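Section 4: Thawing and Preparing the Warnemia Cell Vials

Read this section to the end before you take anything out of the freezer. The vials do not wait while you look for page two.

4.1 What you need

Warnemia control cells, one vial per run
Medeiros growth medium, 100 mL bottle
Water bath or bead bath, already at 37 °C
Bench centrifuge with a rotor for 15 mL tubes
Cryo gloves and a face shield
A timer that somebody can hear

Note: The medium ships without antibiotics. If your lab adds them out of habit, leave them out for the first passage. The cells have had a hard enough trip.

4.2 Before the thaw

1. Warm 10 mL of medium in a 15 mL tube. Leave the rest of the bottle in the refrigerator.
2. Wipe down the hood and let it run for 5 minutes. Turning it on and starting at once is a popular shortcut and a good way to grow something that isn't in the catalog.
3. Label the flask with the lot number, passage number and your initials. "Mine" is not a label.
4. Check the lot number against the Lusutano certificate in the kit. If they don't match, stop and call support.

CAUTION: Vials stored in liquid nitrogen can burst as they warm. Wear the face shield from the moment you open the tank, including when you are only having a quick look.

4.3 Thawing

1. Move the vial from the tank to the bath within 60 seconds. Keep the cap above the water line.
2. Swirl gently until only a sliver of ice is left. Do not shake.
3. Wipe the vial with 70% ethanol and take it to the hood.
4. Add the cells to the warm medium one drop at a time. Yes, this is dull – do it anyway. The freezing solution is hard on cells, and a sudden change in salt balance finishes off the ones it missed.
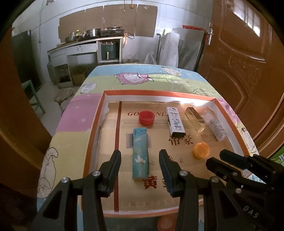

Liam Garside wrote to us in February that drop by drop sounded like superstition, so he poured one vial straight in and thawed a second by the book. The poured flask, he reported, had to be thrown out before the first passage, and he would like step 4 printed in larger type. We have kept the type the same size and added the caution below.

CAUTION: Do not pour the vial into the medium. Do not squirt it in either.

5. Spin at 100 x g for 5 minutes. More speed will give you a prettier pellet and fewer living cells.
6. Remove the liquid without touching the pellet. Stop while there is still a little left over it.
7. Resuspend in 5 mL of fresh medium and move to the flask.

4.4 First 24 hours

1. Place the flask flat in the incubator at 37 °C and 5% CO2.
2. Leave it alone until the next day. Opening the door every hour to see how they are doing cools them down and tells you nothing.
3. Change the medium to clear out debris. Some floating cells are normal at this stage.

Note: If you use the Wullunach plate reader, do not seed the assay plate until the second passage. The software will accept earlier cells and produce a very confident graph. Ignore it.

4.5 Storage

Unopened medium keeps until the date on the bottle at 2 to 8 °C. Opened medium keeps for four weeks, provided it goes back in the refrigerator and does not spend the afternoon next to the centrifuge. Never refreeze a thawed vial.

For counting and seeding, go to Section 5.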